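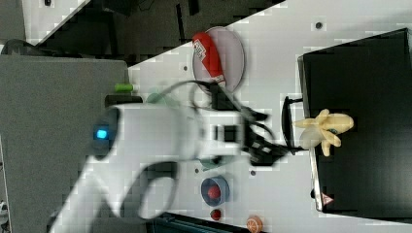 My sister-in-law Lorraine Dunstan had been on at me for months to come along to the Thibodeau open day at Marnton, and I'm so glad I gave in (even with the bus from Soredton taking the long way round!). We spent most of the morning by the arm table, where a big white arm was at work among toy food, with a bunch of bananas sitting on top of a black box and a red ball in a blue cup, all very like my grandson's play kitchen. A kind young man answered every one of my questions, and then we had tea and a very good cheese scone.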